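Curkard Tiltton Reading Stand

Curkard / Book Supports / Desk and Table / Tiltton

Availability: in stock
Finish: gray or black
Supplied: stand, two page arms, spare ledge strip, instruction sheet

Overview

The Tiltton is a folding stand for reading bound books at a desk or table. It holds a paperback or hardcover open at a fixed angle and keeps both pages flat enough to read without a hand on the book. It is used mostly for long novels, annotated editions, and manuscripts in comb or spiral binding, and by people who copy passages out by hand or type while they read.

The stand has a back plate, a bottom ledge, a rear strut, and two page arms. The back plate and strut are powder-coated steel. The ledge is aluminum with a replaceable rubber strip along its front lip. The page arms are sprung steel wire with a soft sleeve over the part that touches the paper.

Earlier stands in this size used a single center clip. The clip held the gutter down well but covered the last words of the line on the left page and the first words on the right. The Tiltton uses side arms for this reason. They bear on the lower outer margin of each page and leave the text block clear in most trade editions.

Specifications

Weight: 791 g
Maximum book weight: 1,335 g
Lowest angle, measured from the table: 40 degrees
Angle stops: five
Page arms: 2, removable
Ledge: fixed width, adjustable depth
Feet: rubber, press-fit
Folds flat: yes
Assembly: none apart from fitting the page arms
Warranty: 2 years
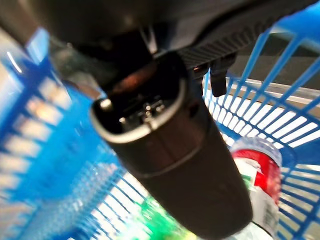

The maximum book weight is for a book opened at its midpoint and placed centrally on the ledge. A book opened near the front or back puts more of its weight to one side. The stand will still hold it, but the heavier half should be supported by sliding the book across until the spine is slightly off center. The ledge has no center notch, so the spine can sit anywhere along it.

Angle adjustment

The strut drops into one of five slots in the base rail. To change the angle, lift the back plate slightly, move the foot of the strut to the next slot, and lower the plate until the strut seats. Take the book off first. The slots are cut with a rear-facing hook, and the strut will not leave a slot under load.

The lowest stop suits reading with the stand close to the edge of the table and the reader looking down at it. The two middle stops are the ones most people settle on for typing from a book. The highest stop is close to vertical and is meant for display or for glancing at a reference page. A thick paperback with a loose spine tends to slump at that setting, and the page arms will not correct it.

Page arms

Each arm pushes into a socket at the end of the ledge and turns through a half circle. The arm swings out for turning a page and returns under spring pressure. With practice the page can be drawn out from under the arm without moving it. This works better with uncoated paper than with glossy stock.

Spring pressure is set at the factory and cannot be adjusted. Two grades of arm are available. The standard grade is supplied with the stand and is suitable for ordinary novels, poetry, and most nonfiction. The light grade is sold separately for Bible paper, dictionaries, and older books with brittle edges. Do not bend the arms to reduce pressure. The wire takes a permanent set and the arm will then sit unevenly on the page.

For books that lie open without help, such as a spiral-bound workbook or a proof printed on loose sheets, the arms can be left off. The sockets are plugged with the two caps taped to the instruction sheet.

Ledge depth

The ledge slides forward on two screws under the base. The closed position takes slim volumes. The open position takes a thick single-volume saga or a collected stories. Use a small crossdriver or a coin. Tighten the screws until the ledge stops moving and no further.

A book should rest with its lower edge against the back plate and the rubber strip in front of it. If the gap is much wider than the book, the lower edge slides forward and the pages curl at the bottom. Most complaints of poor page holding are cured by closing the ledge one step.

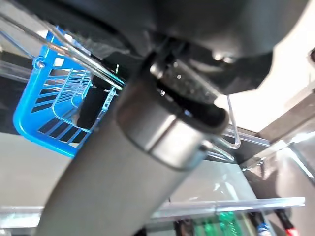 Dust jackets should be removed or fitted with a clear cover before a hardcover goes on the stand. The rubber strip grips paper jackets, and repeated page turning will wear the lower edge of the jacket along the contact line. Cloth and laminated boards are not affected. Signed and first editions are better kept off any spring-arm stand.

Which stand to choose

The Tiltton is the middle of three desk models.

Miltcombe: a one-piece wire stand for mass-market paperbacks. One fixed angle, no page arms, no moving parts. It fits in a jacket pocket when folded and is the cheapest of the three. It will not hold a hardcover.

Tiltton: this model. Paperbacks, standard hardcovers, workbooks, and bound manuscripts.

Inthanon: a wide stand for atlases, art books, large reference works, and two volumes side by side. It has a split back plate and four arms. It does not fold flat and is intended to stay in one place.

Readers who alternate between a novel and a large illustrated edition usually find that the Inthanon handles both, though its arms are long and can cover part of the text on a small page. The Tiltton arms cannot be fitted to the Inthanon. The sockets are a different diameter.

Use with tablets and e-readers

A tablet or e-reader can be placed on the ledge with the arms removed. The rubber strip is high enough to cover a home button or a lower speaker on some devices. There is no cable opening in the ledge. A charging cable in the lower edge will hold the device off the strip, and the device should be turned so that the cable comes out at the side or top.

Care

Wipe with a dry or slightly damp cloth. Household cleaners will dull the powder coating and should not be used on the rubber. The ledge strip hardens over time and begins to mark light covers. Replace it when it no longer dents under a fingernail. The old strip peels off in one piece, and the new one is pressed in from left to right, with no adhesive.

Sleeves on the page arms collect ink and graphite from annotated pages. They pull off and can be washed in warm water. Let them dry fully before refitting.

Revision note

Stands made since February have a longer hook in the strut slots and a slightly stiffer hinge. Older stands remain supported, and the parts listed below fit both versions with the exception of the base rail. The version can be told from the underside of the base. A letter B is stamped next to the left foot on the later type.

Parts and accessories

Page arm, standard grade, pair
Page arm, light grade, pair
Arm sleeve, set of four
Ledge strip, rubber
Socket caps, pair
Foot, press-fit, set of four
Base rail (state version when ordering)
Carry sleeve, felt, gray

Customer remarks

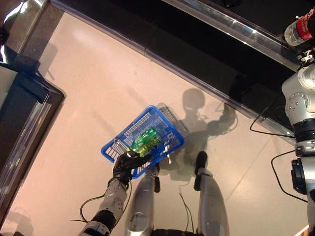 One buyer reports that the standard arms hold a new thousand-page fantasy paperback open from the second chapter onward, but that the first few pages spring back until the spine has been eased. The same buyer would like the light-grade arms to be included in the box, and finds the middle angle stop the best for typing up quotations.

Curkard reply: a new glued spine resists opening at either end of the book, and stronger arms would crease the page. Open the book in small sections from both ends toward the middle before placing it on the stand. The light-grade arms will stay a separate item for now. A set can be added to an order for the stand at the reduced parts price.

Ordering and returns

Stands ship folded, in a flat carton. Unused stands can be returned in the original carton with both arms. Light-grade arms and ledge strips can be returned only if the bag is unopened.

The warranty covers the hinge, strut, base rail, and arm springs. Sleeves, feet, and the ledge strip are wear parts and are not covered. Damage from books above the maximum weight is also excluded. For warranty claims, send the version letter, if there is one, and a short account of the fault through the contact form.

Page last revised June 8, 2022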